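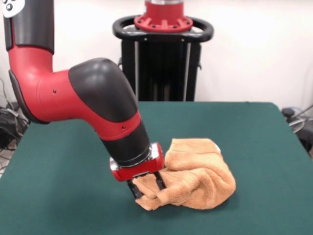
The publisher's flyer for *Gristness* says the book "reinvents the generation ship." I have been reviewing science fiction long enough to have seen the generation ship reinvented every other spring, usually by someone who has added a murder. So I went to meet the author on a Wednesday afternoon with a list of complaints folded into my copy, and I read the first one out before the coffee came.

"I didn't write the flyer," she said. "I asked them to take that line out. They said it tested well. I don't know who they tested it on."

She writes under the single name Tristen, won't give any other, and asked me to leave out what she does for a living. I think pen names of one word are an affectation and told her so. She said that was fair, and that she had picked it when she was nineteen and was now stuck with it.

The novel runs to 256 pages and takes place on a ship called the Trirnora, which grinds its own grain, and on which the mill crew has gradually become the government. Very little happens for long stretches. A millstone cracks. Two families stop speaking. The destination planet, Ruangrit, is mentioned by almost everyone and seen by no one until the last chapter, and even then it's mostly weather. I liked the mill a good deal. I was less sure about the rest, and I asked whether the ship needed to be a ship at all. Take out the airlocks and you have a village novel.

"You could do that to most of the field," she said. "Take the rockets out and see what's standing. I think if you took them out of mine, the flour would stop mattering. In a village they can buy flour from the next village. I needed a place with no next village."

That is a decent answer, and I noticed it was also a rehearsed one. I asked why, in that case, chapter nine has a flour shortage that lasts eleven pages and is fixed by a hidden storeroom.

She laughed, then didn't say anything for a bit. "The storeroom was a patch," she said. "In the first draft they starved. A lot of them. I had a very long famine and I couldn't get the book going again after it. Everyone left alive was too sad to talk. So I gave them a storeroom. I've had letters about the storeroom."

How many drafts were there? Four, she said, and the third was told entirely in letters, which she does not recommend. The opening scene, where the apprentice is taught to listen to the stones, survived all of them with hardly a word changed. It is the best thing in the book. It has nothing to do with space, and I said that too, and she said I kept coming back to the same complaint.

I do. My trouble with a lot of recent science fiction is that it seems embarrassed by the science. *Gristness* has gravity by rotation, and a paragraph on how flour dust behaves near the hub, where things weigh next to nothing, and then the subject is dropped. Flour dust in a closed space is an explosive. A mill near the hub of a spinning ship ought to terrify everybody who lives there. On the page they mostly worry about mice.

"They do have rules about it," she said. "No open flame past the second door." I said a rule is not a fear. "No," she said. "All right. But people live under volcanoes and worry about parking. The voyage is in year 78 when we start. Nobody aboard can remember it not being dangerous."

I still think she ducked it. A reader is new to the ship even if the crew isn't, and I spent half the book waiting for a bang that the author had put out of her mind. When I pressed, she admitted she had cut a fire. It had taken place in year 57, and the older characters used to refer to it. Her editor found the references confusing. Two are still there, on the mill door and in the song, and I had missed the second – I went home and checked, and it is where she said it was.

There will be a sequel. I asked the question with some dread, since the last chapter is a proper ending and I would hate to see it reopened. She was vague. It may be set on Ruangrit, and it may be told by someone who was a child at the landing. She has written the first third and dislikes it.

"It's got a plot," she said. "I'm not used to it. People keep running into rooms."

I asked if the flyer for that one would say it reinvents the colony novel.

"Probably. Will you review it?"

I said I would if it had fewer storerooms. She wrote that down, or pretended to, on the back of the receipt. *Gristness* comes out in paperback in May, with the storeroom intact and a corrected map of the lower decks.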